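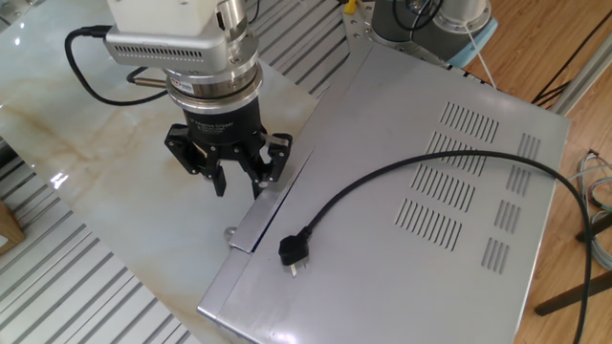 Kusum Kaushik fragte mich, ob man die Teno vor dem Einrichten wirklich entkalken muss. Ja, muss man - auch die neue!

## 2. Wasserhärte einstellen

1. Tank füllen und einsetzen, bis er klickt.
2. Beide Tasten drücken, bis die Lampe blinkt.
3. Härtestufe wählen. Ich habe Stufe 2, unser Wasser ist ziemlich kalkig. 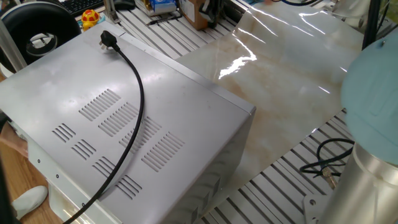
4. 200 ml durchlaufen lassen und wegschütten (nicht trinken, schmeckt scheußlich).

**Achtung:** Den Tank nie bei laufender Pumpe abziehen. Ich hab's getan, und dann stand die halbe Küche unter Wasser.

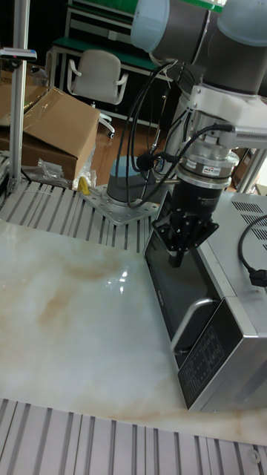
Bei mir blinkt die Lampe nach Schritt 3 einfach weiter, muss ich dann von vorn anfangen?

Nein, kurz warten - dann weiter mit Schritt 4.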